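Hastora Blocks and Boards

A README for the small block sets, the maple boards they are laid out on, and the layout sheets that go with them. Maintained by Gunther Engelhardt. Last revised in May.

What is in this folder

The folder holds the parts list, the layout sheets, the photographs of finished layouts and a plain text log of repairs. There are 300 layout sheets in all. Each sheet gives the board number, the blocks to be used and where each one starts. The photographs sit in their own subfolder and are named after the sheet they belong to.

Older material from the Brinitz set is kept in a separate folder. Those blocks were larger and had sharper corners, and their layouts don't fit on the present boards. Please don't mix the two.

The blocks

The blocks are small solid shapes in plain colors. The shapes used most often are the cylinder and the star. Every block has a shape and a color, and the sheets always name both, color first: green star, red cylinder, and so on. A sheet never uses two blocks with the same color and the same shape.

The full stock is 83 blocks, counting spares. Spares live in the lidded tray marked Druler and are only opened when something in the main tray is chipped or missing. If you take a spare, write it in the log the same day.

Cylinders stand on end. Stars may stand upright or lie flat, depending on the sheet. Older sheets don't say which. If the sheet is silent, either is fine, but note what you did.

The boards

The boards are made of maple planks joined side by side. They are light in color, with visible grain, and the seams between the planks can be seen and sometimes felt. The front edge is finished with a thick lip.

We have had three boards. Board A is retired after the center seam opened up over a dry winter. Boards B and C are in use and were planed by Gilchrist, the shop that made them. Board C is very slightly heavier. It makes no difference to the layouts.

A board is put down on the perforated table with some of the table showing on every side. Push it square by eye, using the rows of holes as a guide. Measuring is not needed.

Layouts

The sheets fall into two groups.

Ring layouts put the blocks around the outside of the board and leave the middle clear. Most of the ring sheets use six blocks, three to the left and three to the right. Colors are spread over both sides where the sheet allows it.

Scatter layouts put blocks anywhere, including the middle. There are 38 of these and they take longer to set up — mostly because the sheet has to be checked twice.

Positions are given in words: far left, near right, middle left. "Near" always means the side of the board closest to the person reading the sheet, with the thick front edge. "Far" is the opposite side. We tried a printed grid for a while and dropped it after people began lining blocks up with the grid lines and all the layouts came out looking alike. 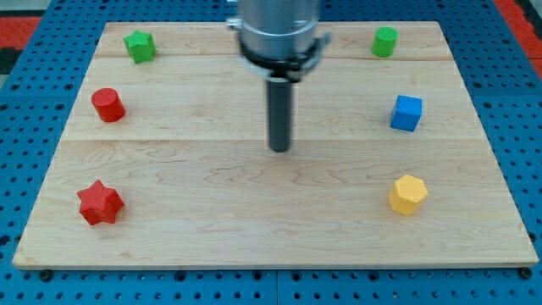
Blocks near the corners should be fully on the wood. A star with one point hanging over the edge counts as misplaced and the layout should be set again. Small differences in angle are fine and are not recorded.

Photographs

There are 700 photographs in the subfolder. Some sheets have several and a few have none. They have not been cropped or color corrected, so the same green block can look lime in one and darker in another. Trust the sheet over the photograph if they disagree about a color.

Known problems

Sheets from the first batch call the six-pointed stars simply "star." These have not been fixed.

The words "middle" and "center" are used loosely. In ring sheets, "middle left" means halfway up the left side — it has nothing to do with the center of the board.

One of the yellow blocks was repainted and is a shade off from the rest. It is still in use.

Care

Wipe the boards with a dry cloth. No water and no spray. Wash the blocks by hand with mild soap and let them dry on a towel before they go back in the tray. Cracks in a seam go in the log with the board letter.

Corrections to the sheets go to Gunther. Send the sheet number and the line that is wrong.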